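15 August 2023

Budget day, or the day before budget day, which is worse. I have been asked for a number by tomorrow and I have 4 of them, none of which get on.

The cheap one first. New finger pads for both arms from Gavgate, 226 for the set, and they'd bolt straight on. The old ones have scratches on their scratches. I could have ordered pads in May, when I wrote "order pads" in this diary and underlined it, and then presumably went for lunch.
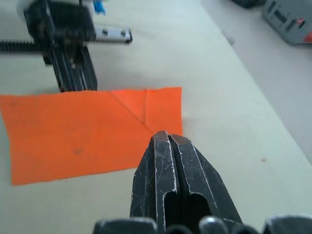 Then there is the Duko gripper, which Edin Vasić wants very badly. It is 1,391 before delivery and the adaptor plate is extra, as adaptor plates always are. Edin's case is that folding is a fingertip job and we are asking it to be done with a pair of coal tongs. My case is that we haven't got 1,391. We both put our cases well, twice, and then he made tea.

I spent the afternoon on the orange sheet again, trying to decide what we need as opposed to what has a nice brochure. Thin stuff lying flat is the whole problem. You want a narrow tip to get at an edge and a soft one to hold on to it, and the catalogues will sell you either. Molefe do one that claims to be both. They won't print the price, so I have taken it as a no. 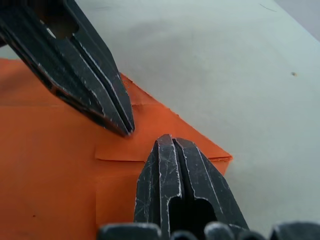

Fingers either side of the fold, orange sheet, this afternoon.

Muvis rang back about the service contract. It's 34 a month and covers everything except wear, and I asked what else ever happens to a gripper. The man said he'd find out.

So the plan, such as it is: pads now, Duko in the next round if there is a next round, no contract. I'll put a line in for "sundries" and hope it's read by someone in a good mood. Edin says to ask for two Dukos so they can feel clever cutting one. I've typed it both ways and saved them under names I already can't tell apart.

Must find the Gavgate order form before bed. Also paper. We're getting through a lot of paper.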